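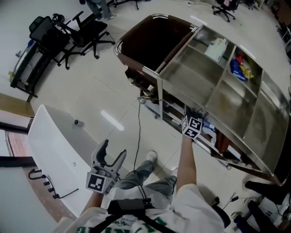

Tips for restocking a supply cart with the Estero hand-held gripper kit

The Estero kit is rented by the month and it comes in one case: two grippers, the marker pieces, the chest strap and a charger. A person wears it and does a normal household or shop task, and the recordings are later used to teach a robot arm the same task. I used it for one month with my colleague Anika Gallagher, mostly for filling and tidying carts and shelves. I write down what helped us, in the order in which you will need it.

Before you put anything on

Clear the way around the cart first. With the strap on your chest and a gripper in the hand you do not look at your feet so often, and a thin cable on a tiled floor is easy to forget. We now lead cables along the wall, or we fix them with wide tape. Push chairs away too, also the ones behind you.

If the cart has casters, lock them. If they have no lock, put a rubber door wedge under two of them. A steel cart rolls very easily on tiles, and then the whole attempt must be repeated.

The strap

Close the strap over a T-shirt, not over a thick sweater. On a sweater it slides down during the work and the device hangs crooked. Mavis Ridgeway, who is much smaller than me, had to fold the end of the strap and hold it with a hair clip. The maker should add one more hole there.

Working on the lower shelf

The lower shelf is the hard one. My advice is to step back half a step and bend the knees, and to come in with the gripper from the front. When I came from above, my elbow was hitting the rail all the time.

Keep the printed markers turned outward and do not cover them with your sleeve. Roll long sleeves up. Wipe the markers with a dry cloth only, as the print on one of ours became gray after glass cleaner.

What to pick up, and what to leave

Soft packages are good for the beginning. Take them at the middle, not at the corner, because the corner bends and the package turns. Boxes are also fine when they are not full. I would not lift anything over 400 grams. The fingers do hold it, but the wrist gets tired and your movements become shaky.

Put packages of different color next to each other in the compartments. It is easier for your own eyes when you work fast, and in the evening you see quickly which one went to the wrong place.

Shiny steel

A polished cart reflects lamps. We switched off the lamp directly above and used the window light until 3 in the afternoon. Fingerprints on the steel come off with warm water and one drop of dish soap. Dry it immediately with a cotton towel, in the direction of the polish.

Breaks

Stop after 30 minutes. The hand wants to continue, but the last recordings before a break were always our worst.

Is it worth the rent?

For a small shop which has many equal tasks, I think yes. The grippers are light and the plastic survived two falls on the tiles. I did not like the manual, where the part about the charger is missing, and the case is too tight for the strap if you do not fold it exactly. Ákos Farkas at the rental desk answered my mails on the same day and sent the missing page. Ask for it when you order.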